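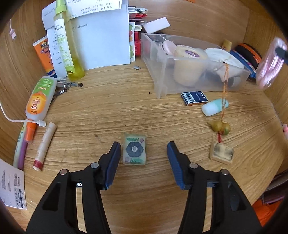 Blue pads on either side of the green flower tile, with the gourd waiting its turn.

Posted in: Grippers & Hands, Workbench | 2 comments | Share this

I promised Flurina I would write up the finger pads before I forgot everything, and then I went and took apart the camera mount, and then I had a cold, and now it's the tail end of January and she has written to me twice (very politely, because she is Flurina) to ask where the post is. So this is the post, Flurina! Get a cup of something, because I've never managed to write a short one.

If you've been reading for a while you know I spent most of the fall with the Dondico, the hand-held gripper with the squeeze handle and the two linkage fingers. You hold it, you do the chore yourself, the camera up by your hand watches everything the fingers do, and later you try to teach an arm to do the same thing. I've been very fond of it from the day it came. What I have never been fond of is the pads it shipped with, which were smooth gray rubber and picked up every bit of lint in the house. By Thanksgiving they looked like they'd been rolled under a couch. I would wipe them down, get a dozen good grabs, and then something would start to slide.

So I ordered the blue ones from Zusico. They were 94 dollars for the pair with shipping, and I want to say right away that I think that's a lot for two things the size of a thumb, and I winced, and I bought them anyway. Vasco Rebelo had been talking them up for months. He prints his own pads in his garage and he's stubborn about it, so when he told me he had given up on his own design for small hard objects and gone over to these, I figured I ought to listen.

Putting them on took longer than I'd like to admit. The screws that came in the bag were a hair too long and bottomed out before the pad sat tight, so the left one had a wiggle to it that I didn't notice until I had already done a whole evening of grabs. I threw those out. (I mean the recordings, although I was tempted by the screws.) Duarte Baptista told me to try the original Dondico screws with the new pads, and that fixed it in five minutes. If you buy a set, start there and skip my evening.

I did all of this at my desk, on my desk, with my desk things. I know there are nice standard object sets you can buy, and I've used one at a friend's lab and it was lovely, everything labeled and in foam. But I'm trying to find out whether the gripper can cope with the place where I plan to use it, and the place where I plan to use it has sunscreen and bug repellent and paper leaning on the back panel. I want the arm to see that. When I practiced on a bare table last spring, the policy we trained was wonderful on a bare table, and the first time I set a bottle down behind the thing it was supposed to pick up, it went for the bottle. Every time. I'd move the bottle and it would follow along like a puppy.

So the green tile was the main event. It has rounded corners and a flower on the face, and it lies flat, and the desk underneath has a fine grain. Anyone who has tried to pick up a flat object with two fingers knows how this goes. You come down, you close, and the tips either ride over the edge or push the whole thing along in front of them. With the gray pads I got into the habit of shoving it up against something first, which feels clever until you remember that you're teaching that habit to a machine, and the machine will then go looking for something to shove against.

With the blue pads I could come straight down, one on each side, and close. The ribs seem to catch the rounded edge and hold it, and if I came in a bit crooked the tile would swing around and square itself up between the pads as they met. I did 287 grabs altogether over the month, counting both sets of pads and everything I picked up, and 161 of them were with the blue ones. I'm not going to give you a table of percentages, partly because Mackenzie Kennedy read my last table and asked three questions about it that I couldn't answer. She was right on all of them. What I'll tell you is that with the gray pads I groaned out loud often enough to hear it on the recordings, and with the blue ones I mostly hummed.

The gourd was a different story. It's a glossy olive-yellow ornament with rounded lobes, and it has a short red cord on one end and a long braided orange one on the other, so whenever you pick it up you are picking up everything it's attached to as well. The ribs were no help to me there. A flat pad on a round shiny thing touches it at one little spot, and ribs make that little spot even littler. I had the best luck closing on the narrow part of the gourd, and the worst luck when I let the cord get between the pad and the gourd, because the braid rolled, and then the gourd rolled, and off it went. The soft gray rubber did better here, which I hadn't expected to be typing. Vasco says his foam-backed print does better still. He would say that, but I believe him.

I tried the little white and mint-green bottle too, lying on its side, and both sets were fine with it. Bottles that size are the golden retrievers of the gripper world.

A word about the camera, since I know some of you skip straight to it. I've been going back and forth between the stock camera and the Neves wide one, and I've settled on wide, for now. The corners go black, which bothered me for the first week and then stopped bothering me. What I get for it is both fingertips in view the entire time, and the whole desk behind them, bin and papers and all. With the narrower lens I used to lose the right pad whenever I opened the fingers fully, and then I'd be staring at a recording where half the gripper had gone off on vacation. Heino Ozoliņš thinks I should crop the black corners before training, and his reasoning is good, and I haven't done it. I'm a bit scared of changing two things at once. Next month, Heino.

The one thing I'd warn you about with the wide lens is color. I picked the blue pads partly because they'd stand out from the wood, and they do, very nicely. The trouble is that the linkages are black, and in the evening with only the ceiling light on, a dark blue pad on a black finger gets hard to tell apart at the place where one meets the other. In the daytime I have no complaints. If Zusico made them in yellow I'd buy the yellow, wincing again.

And then the controller, which I'd planned to give its own section and which is going to get a paragraph, because I've been fighting with it and I'm tired. The Voton box is what drives the arm end of all this once I hang the same fingers on it. It closes the gripper to a position, very smoothly, and it has a force limit that is supposed to stop it from crushing things. With the old soft pads the position being off by 2 millimeters made no difference to anybody, as the rubber soaked it up. The blue pads are firmer, so the same error either leaves a gap or trips the limit, and when it trips the limit the fingers spring open like they've touched a stove. I've been nudging the limit up a little each night. I would love to hear from anyone who has a Voton and firm pads and has found a number they like. Duarte has a Voton, but he also has a great deal more patience than I do, and he wrote his own closing routine.

Where does that leave me? I'm keeping the blue pads on the hand-held gripper for the flat things, and I've put the gray ones (washed, again) in a drawer for anything round. Vasco is mailing me one of his foam-backed pairs, and I have half a mind to try one blue and one foam, a mixed marriage, with the ribbed pad doing the holding and the soft one doing the forgiving. Mackenzie thinks that a lopsided grip will make the tile tip as it closes. She may well be right about that too. I'll try it on the gourd first, where I have nothing to lose but the gourd.

Next up is cords. I've been putting it off. There's a bundle of shiny pink cord strapped up at the end of my desk that I look at every time I sit down, and I've picked it up with my own hand plenty of times and never yet with the gripper. My guess is that the ribs will be good for cord and the linkages will be terrible for it, with all those joints for a loose end to slip into. If you've tried it and have advice, please leave it below — I read every comment, even when it takes me a week to answer.

Oh, and Flurina, the screw size you asked for is in your inbox.

Tags: finger pads, hand-held gripper, wide lens, Dondico, Zusico, desk tests

2 comments

Duarte Baptista
Tell me what force limit you started from and I'll send you my closing routine. It's messy but it backs off slowly and doesn't jump open.

Vasco Rebelo
Foam pair is in the mail. Put the blue one on the left!

Older post | Newer post | Back to top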